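Bedroom at Murent: Soft Things for the Cold Months

Our house in Murent is small and the bedroom gets very little sun after April, so each autumn I bring the warm things out of the cupboard and put them on the bed to look at them properly. This page is a small gallery of that work. Everything is old and well used, and I like the pale colours together.

The quilted cushion pad
Off-white, thick, with wavy stitching and a surface a little bit fuzzy. I paid 12 dollars for it at the Malik market and it has served on two different chairs. The rolled duvet is in its pink and white cover.

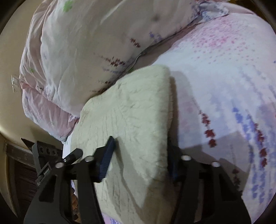 The cable knit
My favourite colour of all the woollens is this cream with a little yellow-green in it. The braid is the part I enjoy most, and on the printed sheet with the flowers it looks very calm.

I fold knitwear always lengthwise and never hang it, as the shoulders become long on a hanger.
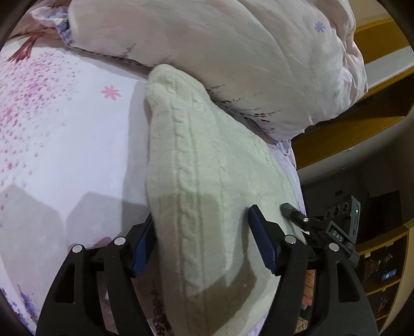

For washing I use the Mendent wool soap, one small capful in cold water, and I dry everything flat on a towel. The cushion pad goes in the machine by itself on the gentle program at 400 turns. After this, all of it is stored in cotton bags on the lower shelf, with the duvet on top.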